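Kazemi Household Handling Group
Minutes of the Monday meeting, 2 p.m., small meeting room
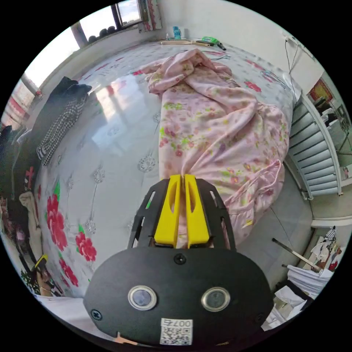 Present: Petronella Mokgethi (chair), Tsegereda Seyoum (minutes), the Drevberg site by phone, intermittently.

1. Minutes of the last meeting
Approved. The chair asked that the phrase "a lively exchange" be replaced with what was said. Tsegereda declined on grounds of taste. Left as is.

2. Bedding results
Petronella presented the comparison everyone had been promised since January. Two policies were trained to take hold of a blanket by a fold and straighten it over a bed. The first used every hand-held demonstration we have, 2,000 of them. The second used the 789 that were left after Tsegereda threw out any in which the fingers closed more than once before getting a grip. The smaller set did better on patterned bedding and no worse on plain. Drevberg asked whether this meant that more than half of the collection budget had been spent on fumbling. The chair said she would have put it more gently in the paper.

Discussion of why. Tsegereda thinks the repeat grasps teach the policy to hesitate, and that it has learned to hesitate very well. Drevberg thinks the filter happens to favor thick blankets, which are easier to pinch, and that we are measuring blankets. Nobody could rule this out. Fabric thickness was not logged, although there is a column for it.

3. Pinch point
The policy still prefers the highest wrinkle it can find. This works on a heaped blanket and fails on a flat one, where it hovers like a guest looking for somewhere to put a coat. Petronella suggested adding demonstrations that start from a nearly flat blanket. Agreed in principle. Sixteen proposed as a pilot; Drevberg wanted more, but did not offer to do them.

4. Floral prints
Carried over from last time. The fold detector from Osidine continues to mark printed leaves as creases. Retraining on mixed prints helped with small flowers. Large roses remain a problem. Drevberg's line dropped during this item and the vote was taken quickly: we drop the detector and let the policy work from the raw video.

5. Name of the method
Prustanau stays as the working title. No one remembers choosing it.

Actions
PM: rerun both policies with thickness matched across sets.
TS: fill in the thickness column, starting with the 789.
Drevberg: record the 16 flat starts and call from a landline.

Meeting closed at 3:40.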